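Toledo cable snag fault

The Toledo cable snag fault is a recurring failure in two-arm tabletop assembly cells of the Zurton type, in which the lead of a wrist-mounted camera is caught on the workpiece or drawn tight by the rotation of the wrist. It is named after the Toledo workshop of the integrator Bismont, where it was first logged in July. The fault causes lost images, shifted parts and, in the worst recorded case, a connector torn from its module.

Background

The Zurton cell places two arms on opposite sides of a cloth-covered table. Its standard test task is the planetary gear task, in which small gears are set onto pegs on a ring-shaped base. Each wrist carries a camera module on a rigid bracket. The factory design routes the camera lead through a clip on the forearm. At Toledo the clips had been left off to shorten tool changes, and the leads were allowed to hang.

Description of the fault

Two forms are recognized. In the first, called a drag, the slack part of the lead rests on the base and moves it while the arm is placing a gear. The controller does not register the contact, as the side load is below its collision threshold. The peg is then out of position and the gear is released onto its tip, or beside it.

In the second form, called a wrap, repeated wrist turns in one direction wind the lead around the forearm until no slack is left. The camera stream drops out first. If the program does not treat a lost stream as a stop condition, the arm continues on its last target.

Incident record

Bismont logged 42 stoppages on the gear task during the test period. A review by Dilani Bandara assigned 33 of them to drags and four to wraps; the rest had other causes, mainly worn fingertips. One wrap ended with the connector pulled out of the module while the arm was moving. The arm traveled nearly 10 centimeters further before an operator pressed the emergency stop. There were no injuries.

Bandara's report found that the collision threshold had been raised earlier to suppress false stops and had not been set back. 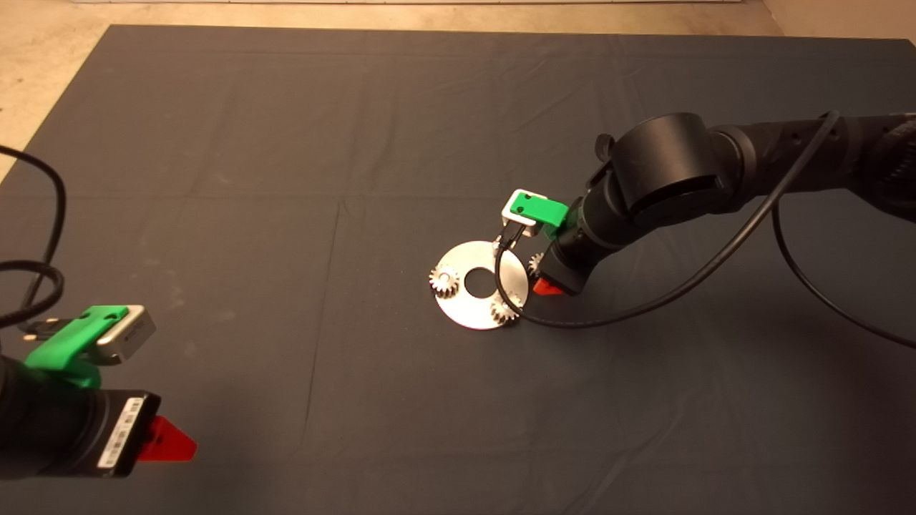

Leads with a free loop are most exposed to the fault when the wrist is low and turned inward, the usual posture for placing a gear on the far side of the base. The length of the loop matters less than where it hangs. Tests with a shorter lead reduced drags but produced more wraps, and the shorter lead was withdrawn.

Corrective measures

The revised procedure, issued by Bismont on 2024-11-01, requires the following:

Forearm clips fitted on both arms before power is applied
Wrist rotation limited in software, with an unwind move after each gear
Loss of either camera stream treated as a protective stop
Collision threshold returned to the factory value after any tuning

A breakaway connector made by Nikberg was also tested. It prevented damage to the module but came loose during normal motion, and was not adopted.

See also

Cable management
Protective stop
Planetary gear task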